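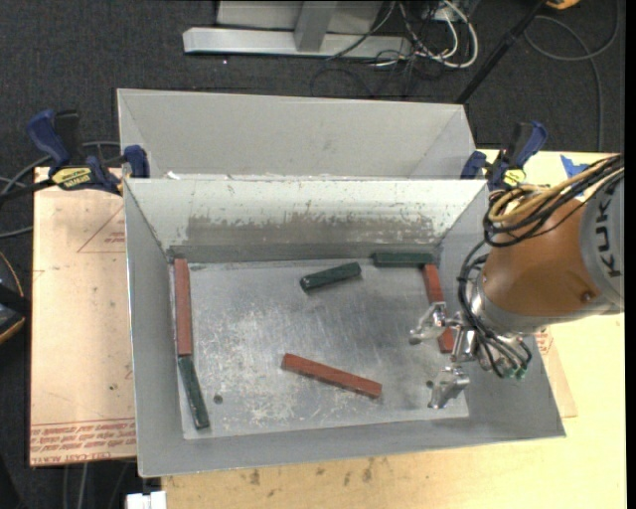 Front bin with red and green bars in it, rear bin behind. 

August 23, 2020
Job 2173 – bins and bars, condition check

Went over the front bin before starting on the repaint. Writing it down now so we have something to compare with when we look again in November.

Floor first. It is bare metal and scratched all over. The worst of it is left of center and along the bottom, with cloudy scrape marks that catch the light. I went across it with a fingernail and most of the scratches are shallow. A few catch. I can't feel any of the cloudy areas at all, so I take those to be rubbing and not gouges. No plan to polish the floor. We tried that on the small Drurnel tray last year and it looked good for a short while and then looked the same as before, and the shine made it harder to see what was lying in it.

The small holes in the floor stay as they are. I had thought about plugging them, but grit goes out through them when the bin is brushed down, and a plug would leave a lip for the bars to catch on. If somebody has already cut plugs, please put them in the Drurnel drawer with a label.

Far wall is the part that needs the work. The top is still whitish, but across the lower half there is a wide worn patch, brownish gray, with ragged edges where the finish has flaked. Pressed tape on the ragged edge and pulled it off: flakes came away along most of the length. The middle of the patch was sound and nothing came off there. So the patch will keep growing from its edges until it is feathered back. The side walls and the near wall are plain matte gray and I would leave them alone. Painting all of it to match is a lot of masking for no gain.

I am not certain what the brownish color is. It could be an old primer or it could be staining. A wipe with a damp rag took nothing off. The purchase record from Tomaszewski only says "gray, finished inside and out" and gives no coating. I have written to their shop in Tultmont to ask what was under the top coat on that batch. Would like an answer before buying primer.

Bars. The reds are in fair shape. Bright on top and darker down the side, but that is mostly the light. Turned one over under the bench lamp and both faces came out the same color. The dark greens are the ones showing damage: small pale chips toward the end of the one on the left, and whitish marks at the left tip of the one in the upper middle. Pale marks stand out more on dark green, so I looked at the ends of the reds under the magnifier to be fair to both colors. There are marks on them too, finer, no loose edges.

Ends are taking the wear, then, and the long faces are not. It fits with how they land when they are dumped in – they come down on one end and then roll flat. I would like us to stop tipping them in from the carton. Lay the carton on the near wall and slide them.

Touch-up for the greens: there is a 250 ml tin of Teltine dark green on the second shelf, opened, lid taped. Stirred it and it is still usable, a bit thick. Tried a dab on an offcut and it dried darker than the bars. Tried again over a thin coat of white and it was much closer. Will do it that way, two thin coats with a small brush, on the chipped ends only. Please don't fill the chips first. The filler we have shrinks and leaves a ring.

Teltine also make a tougher clear coat and I looked at their sheet for it. It claims up to 3000 rubs before the color shows wear. I don't know what they rub it with. It might be worth a small tin for the ends, but clear coat over the touch-up could make the ends shinier than the middles and I don't want that. Leaving it out for now. Will try it on the offcut and let it sit a week.

Order of work for the far wall:

Take the bars out and keep reds and greens in separate boxes, with paper between the layers.
Vacuum, then brush the corners. Flakes collect in the far right corner in particular.
Scrape the ragged edges with the plastic scraper. Metal one only if the plastic one does nothing.
Sand the edges back until there is no step under a finger. Wet, with the rag below to catch the slurry.
Mask the floor right up to the wall. The floor stays bare.
Primer once we hear from Tomaszewski. Top coat after that.

The rear bin has hardly been touched. Its far wall is smooth and pale gray and I would use it as the color reference for the top coat, not the old card pinned over the sink, which has yellowed. Did not go over its floor today. To do.

One question I keep coming back to is whether to swap the bins front to back and skip the painting for now. The argument for it is that the worn wall is then out of the way and the good one gets used. Against it, we would have two worn bins by next year and still have to sort out the flaking on this one. I lean toward painting. Open to being talked out of it.

Also noted:

The light over the bins throws bright reflections off the bare floor, which makes the scratches look deeper than they are. When somebody does the November check, look from two sides before writing down that it has gotten worse.

The flakes from the tape test are in a small bag stapled to the back of this page. Gray on one side, brownish on the other. If the Tomaszewski people want a sample, send half and keep half.

Vacuum bag is nearly full. Scraper blades are in the wrong drawer again, the one with the rags.

Later, same day: did the first thin coat of white on the green chips. Covers fine on the tip marks. On the other bar one chip has a sharp edge and the paint pulled back from it, so I knocked the edge down with fine paper and went over it again. Bars are standing on nails on the drying board, chipped ends up. Don't move them until the green is on.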